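Learning to Let the Old Things Go (Slowly)

August 2023

I have been cleaning out the spare room for what feels like my whole adult life, and this month I finally got serious about it.

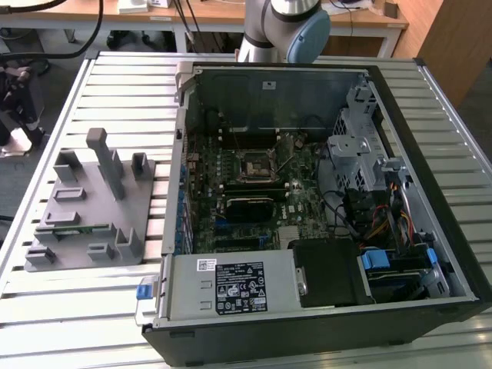 My rule going in was one box a day, and I kept to it for almost a week before I hit the box of letters. Well, that was the end of that! I sat on the floor with my back against the radiator and read until the light went, and I don't regret a minute of it. Most of them were from Gladys Rengifo, who lived across the hall from me in my first apartment and wrote to me for years after she moved to Ulgate. She numbered every letter in the top corner (I have up to 19, with a few missing in the middle) and she never once wrote about anything important. It was all tomatoes and bus drivers and what she'd paid for a winter coat. I love them more now than I did then.

The letters are staying, obviously. The electronics are another story. I had a drawer of chargers for phones I can't even picture anymore, two keyboards, and a printer that ate paper from the day I brought it home. I'd been holding on to all of it in case somebody needed a cord someday, and in all that time the only person who asked was my sister, and I didn't have the one she wanted.

Then there are the photos, roughly 300 of them, loose in a Muñoz shoe box with no dates on the backs. I've decided those can wait until November, when it's dark early and I'll be glad of something to do at the kitchen table with a pot of tea. If any of you have a good way of sorting pictures when you don't know the year, please leave me a comment. I've been going by haircuts so far.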